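Translated Novels for the Dark End of the Year

By Nidia Villanueva 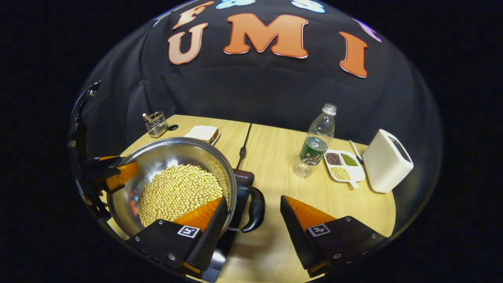
Big orange letters on black cloth, over a pale tabletop.

Every November I get the same note from at least one of you, asking for something to read that will last through the long evenings and won't be the same book everybody's sister is reading. I love getting that note. I have kept a shelf for it by the back stairs all year, and this time the shelf has filled up almost entirely with books in translation, which I didn't plan but am very happy about.

Let me start with Lò, because I have been pushing it on people since the summer and I might as well push it on you. It's a short novel, 237 pages in the paperback, about two brothers who run a brick kiln and haven't had a proper conversation in years. The older one keeps the fire and the younger one keeps the books, and then their mother decides to sell. Very little else happens for the first half, and I was completely gripped. Cường Huỳnh lent me his own copy and I kept it far too long (sorry, Cường), mainly so I could go back to the chapter where the two of them eat dinner on an upturned cart and talk about everything except the kiln. If you gave up on it early, and I know a couple of you did, please try again from the mother's first letter. It opens right up after that.

Then there is Flirard, which is about as different as a book can be. It's a comic novel set in a seaside hotel out of season, with a night porter who tells each guest a different story about how the place got its name. I laughed out loud on the bus, more than once, and had to put it away before my stop. The translator has had to find English for a great many puns and I think she has had a wonderful time doing it. There is a sad streak running underneath, mostly to do with the porter's daughter, and it comes up so gently that you may be a chapter past it before you notice you've put the book down to look out the window.

Nurnum is the one for people who like a big family story with a tree printed in the front. You will need the tree – I put a bookmark in it and went back constantly. It covers four generations in one apartment building, and my favorite is Aunt Oda on the top floor, who refuses to come down for anything but weddings. The middle section drags a bit, I'll admit, and I skipped some of the court case. The last 28 pages made up for all of it.

Cường has asked me to say that the winter reading group will begin with Lò and go on to Flirard, and that we meet at 6 in the evening, at the Nurnberg branch as usual. There are 9 copies of Lò behind the desk to borrow, so do ask for one by name. Come even if you've only read half. I have certainly done that myself, and the talk is usually better when someone in the circle still doesn't know how it ends.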